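Cokham Garment Folding Collection: Data Card

Summary
This collection documents the handling and folding of everyday clothing and household cloth in a shared office. It is maintained by the Ridus textile group under the direction of Catarina Salgado.

Contents
The current release holds 3000 recordings of 19 items, handled by 20 participants. Striped fabrics form a separate subset, as their lines make creases and uneven edges easier to judge. Items are stored under the name of the person who prepared them – Da-eun Gil or Jericho Bautista – followed by an item code.

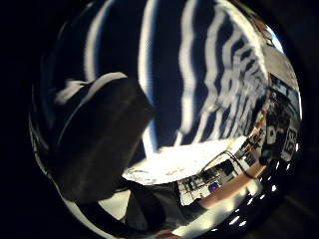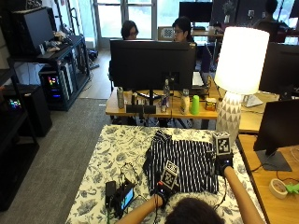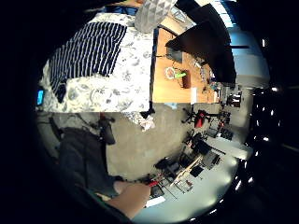 Striped subset, office session.

Each item begins in an arbitrary position. Participants are free to choose their own folding method, and no target size is set. An unfinished fold is retained and labeled "partial." Items are laundered between participants without starch or fabric softener.

Known limitations
Knitwear is underrepresented. Fiber content was copied from garment labels and is missing for 2 items. Labels from the March session were revised by Erlinda Villanueva; earlier copies should be replaced.

Contact
Requests for access and corrections to labels should be addressed to Rommel Salazar, Ridus, Cokham office.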